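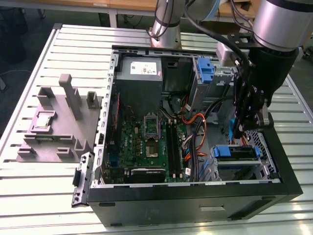

Nasero Meal Diary Set

README for release 3

Summary

The Nasero Meal Diary Set holds written food diaries from adults who were cutting down on meat, fish or both. Each record is one meal as the participant described it, with a set of labels added later by readers. The set was put together to study how people describe their own eating, and in particular how they use words such as "vegetarian", "pescatarian" and "mostly plants" when the food on the plate does not match the usual meaning.

Contents

diaries.csv: one row per meal, 3,373 rows in all
labels.csv: reader labels, keyed on meal_id
people.csv: one row per participant, 43 rows
codebook.txt: full list of labels with wording used in training readers
changes.txt: differences between releases

All files are UTF-8 with Unix line endings. Fields containing commas are quoted. Missing values are left blank; the string "none" is a real answer and should not be read as missing.

Main fields in diaries.csv

meal_id: text, unique
person_id: text, matches people.csv
day_no: whole number, counted from the participant's first entry
slot: breakfast, midday, evening, other
text: the entry as written, spelling unchanged
place: home, work, bought out, someone else's home
self_term: the word the participant chose for their diet at the time of the entry

self_term may change from one day to the next for the same person. This is intended. Do not fill it forwards or take the most common value unless the analysis calls for a single term per person.

How the entries were gathered

Participants were recruited in Urkholm through two food co-operatives and a notice in the library. Collection began in March and ran until each person had completed the diary booklet or asked to stop. Entries were made on paper or through a plain web form. Paper entries were typed up by Femi Iyamu and checked against the booklet by Sunita Grewal. Where a word could not be read it is given as [?].

Participants were told to write down what they ate in their own words. They were not asked for weights, and no attempt was made to work out energy or protein. The set is not suitable for nutrition estimates.

Labels

Each meal was labelled by two readers working apart. Labels cover the presence of red meat, poultry, fish, shellfish, dairy, egg and hidden animal products. The last of these includes stock, gelatine, fish sauce and lard where the entry names them. Readers did not guess at ingredients. "Vegetable soup" carries no hidden product label, even if the soup was bought from a shop known to use chicken stock.

Both readers gave identical labels on 2,376 meals. The remainder went to a third reader, Damilola Ugwu, whose decision is stored in the final_ columns. The two first readings are kept as a_ and b_ columns so that users can apply their own rule.

There are 16 label columns per reader in labels.csv, including the notes field. Notes were optional and are blank for most rows.

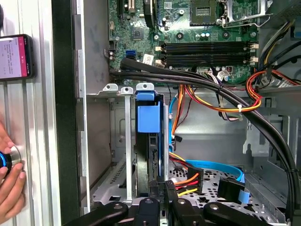 Known problems

Shellfish and fish were a single label in release 1. They were split in release 2, and the older rows were read again, but entries that say only "seafood" carry both labels.

Oysters and mussels are recorded as shellfish. Three participants regarded them as part of a vegetarian diet and said so in the text. Their self_term has been left alone.

Web form entries before the Stivach server move have no time of day. The slot field for these was filled in from the text where possible and is otherwise "other".

Weekends are under-recorded. day_no does not identify the day of the week, and calendar dates were removed before release.

Privacy

Names, street names and workplaces were replaced with bracketed tags such as [NAME] and [SHOP]. Names of towns other than Urkholm were also replaced. Age is given in ten-year bands. Please report any detail that seems to identify a participant, quoting the meal_id only.

Terms of use

Free for research and teaching. Do not try to trace participants, and do not pass on the files without this README. Work using the set should cite it as: Bako, O. and Mahmoud, M., Nasero Meal Diary Set, release 3, Negash Food Study Group.

Contact

Osaze Bako for access and terms. Mortimer Mahmoud for errors in the files or codebook.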